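Ciro Subramaniam
novembro

Passei o mês a ensinar um braço robótico a pôr uma colher dentro de uma tigela. Tenho um curso superior. Segue fio.

1/ Para quem chegou agora: trabalho na Lendex, numa equipa que recolhe demonstrações por teleoperação. Eu mexo os comandos, o braço no simulador mexe-se comigo, fica tudo gravado, e depois uma rede neuronal tenta imitar-me. Os meus pais acham que jogo computador. Já desisti de os corrigir.

2/ A tarefa chama-se, no papel, "arrumar a mesa". Na prática: pegar numa colher, largá-la na tigela, repetir com a outra, voltar à posição de repouso. O Rhodri Phillips escreveu a especificação e diz que cabe numa frase. Cabe. A minha coluna é que não coube nela.

3/ Primeira descoberta: eu não sei como pego numa colher. Faço isto há décadas e nunca reparei. Com uma pinça de dois dedos temos de decidir tudo – por onde entrar, com que inclinação, quando fechar. Na primeira tarde empurrei a mesma colher pela mesa fora até ela cair ao chão. Várias vezes. Com convicção.

4/ Segunda descoberta: num simulador, as colheres são más pessoas. Basta a pinça fechar um nadinha torta e o motor de física conclui que dois sólidos estão a ocupar o mesmo sítio. Resolve o assunto disparando a colher para a estratosfera. A Verena Hubmann guarda uma pasta com as melhores. Chama-se "programa espacial".

5/ Ao menos o cenário é generoso. Há uma torradeira de quatro fatias onde nunca ninguém torrou nada, um cacto em forma de moca e uma planta em cima de um banquinho, em cima da mesa. A decoração é sorteada. Já jantei em casas piores.
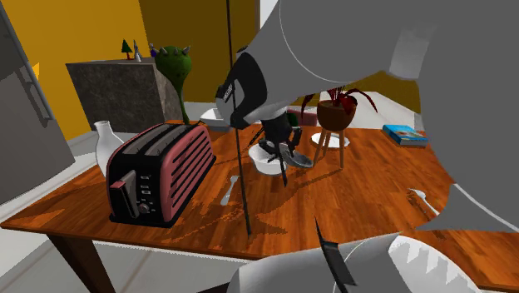
6/ O difícil é a hesitação. Se eu paro a meio para pensar, a demonstração fica com a pausa lá dentro, e o modelo aprende que a meio do caminho se contempla a existência. Tivemos uma versão que se aproximava da tigela e ficava ali, parada, meditativa. Era eu. Reconheci-me logo.

7/ Também herdou o meu tique de subir o pulso antes de largar. Não serve para nada. O Matúš Trnka perguntou se era uma estratégia para evitar colisões e eu disse que sim.

8/ Números, que sei que gostam: 2 329 demonstrações gravadas até agora, 687 para o lixo. Motivos do lixo: colher em órbita, colher no chão, operador espirrou. O espirro tem uma etiqueta própria na base de dados. Fui eu que a pedi e tenho algum orgulho nisso.

9/ Uma demonstração boa demora até 30 segundos. As primeiras demoravam tanto que o Rhodri achou que a gravação tinha encravado. Veio à minha mesa perguntar. Não tinha encravado.

10/ Também experimentámos o ensino à mão, no braço a sério: agarra-se no pulso do robô e leva-se até onde se quer, como quem ensina uma criança a escrever. Mais intuitivo, sem dúvida. Ao fim de 18 repetições eu já não levantava o ombro, e o braço estava fresquíssimo. Voltei aos comandos.

11/ Dica para quem vai começar: movimentos aborrecidos. A sério. Aproximar por cima, descer a direito, fechar, subir a direito. Toda a elegância que puserem na coisa vai voltar semanas depois, mal imitada, e alguém vai perguntar de quem é.

12/ Ponto da situação, onze da noite: o modelo novo mete a primeira colher quase sempre. A segunda, quando lhe apetece. Amanhã gravo mais umas quantas só com a segunda. Se alguém tiver uma cadeira decente para vender, as mensagens estão abertas.

Utilizamos cookies para melhorar a sua experiência. Ao continuar a navegar, aceita a nossa política de cookies. Aceitar | Gerir preferências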